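Corito Support — Ticket record
Product: Corito game library for Python
Component: sprite loading and animation
Reported by: Retno Sutanto, Tuhumury
Priority: Normal
Status: Resolved

Summary
The customer's game stops at level 2 with the message "surface list exhausted". The fault occurs on the two Linux machines used for testing. It does not occur on the customer's own Windows computer.

Initial response
The customer was asked to supply the full error text, the library version and a listing of the graphics folder. All three were received in April. The listing showed 79 image files, of which the game had loaded 71.

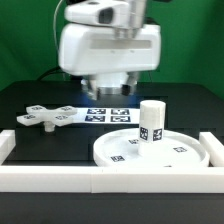 Arm above the black tabletop, with the four-marker cross to the left.

Investigation
1. The missing files were compared with those that had loaded. Every missing file had a name ending in capital letters (.PNG). The Windows file system treats capital and small letters as the same; the Linux machines do not.
2. The customer confirmed that the affected files had been exported from a different paint program, Dreltix, which writes the ending in capitals by default.
3. The loader was run with warnings turned on. It skipped each file without a message, and the walking animation was left with fewer pictures than the level script requested.

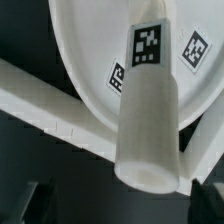
4. A test build was prepared in which the loader accepts either form of ending. All 79 files loaded and level 2 opened as intended.

Workaround
Customers who cannot update at present should rename the affected files so that the ending is in small letters, and then correct any reference to them in the level script. The Zilis editor keeps its own list of file names — this list must be refreshed from the Project menu after renaming, or the old names will be written back when the project is saved.

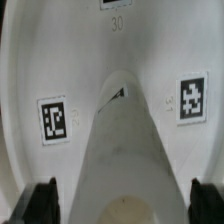

Photograph: Corito Support

Customer reply
Ms Sutanto reported that the renamed files load correctly on both Linux machines. She noted that the animation now plays too quickly and asked whether this was related. It was not. The level script set the rate at 71 pictures per second where 12 had been intended, and she has since corrected the value.

Resolution
The change to the loader has been accepted for the next release. A warning will also be written to the log whenever a file in the graphics folder is skipped. The customer agreed to closure. Further reports of the same message should be raised as a new ticket, with the folder listing attached.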